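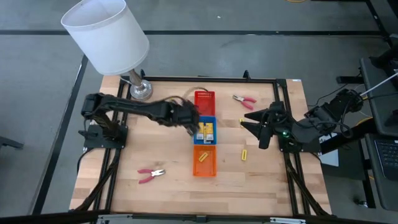

Two arms, three bins and a lamp. The sorting table at the open day.

19 Oct 2018

14 shares · 3 comments

Well, I finally got to see robots doing something, and I am writing it all down before I forget, with my shoes off and a very large tea. Sinéad Mac Mathúna had been on at me since September to come to the Trakent open day (she does their accounts and gets two guest passes) and I kept saying yes, yes, and then having a dentist or a cold. No dentist today! So off we went on the bus, 40 minutes in the rain, and then a long walk round the wrong side of the Ó Néill warehouse looking for the door.

They gave us lanyards and a biscuit and split us into groups. Ours had a whole row of lads from the technical college who knew all the words, and a retired couple who had come on the wrong day for something at Caltano next door and decided to stay, which I thought was very sporting of them. The first stop was a film about conveyor belts. Too long. My feet were wet and I nearly nodded off.

The sorting table was the bit I'd come for. It's a wooden top like a kitchen worktop with a black metal frame round it, and an arm on either side, all black joints and cables. I'd imagined something the size of a car factory and it was more like a big desk. I got a spot right at the front and stayed for the whole demonstration, and would have stayed for the next one if Sinéad hadn't wanted her lunch.

Grippers were what I kept asking about, because to my mind that's the hard part, the hand. The young woman from Jekum was very patient with me. There's a little camera down by the fingers, so you get the robot's own view of things, and it's a funny way to look at a table, two great black fingers poking up in front of you. 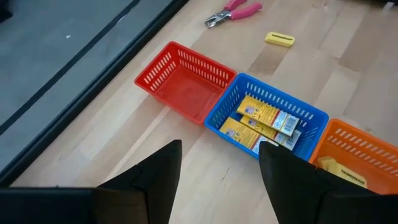 Picking up flat things is apparently a real nuisance for them, she told me, and worse when they overlap. I could see why once she said it: there were yellow packets lying at angles in the blue basket, one partly over another, and I'd have to think about how to get hold of those myself. A nice square block is much easier to grip. I asked how long they'd been working on it and she laughed and said ask her again next year.

Lunch was soup, 10 out of 10, with proper brown bread. Sinéad says there'll be another open day in the spring and I've told her to put my name down. Must ring Mam tomorrow and find my other gloves.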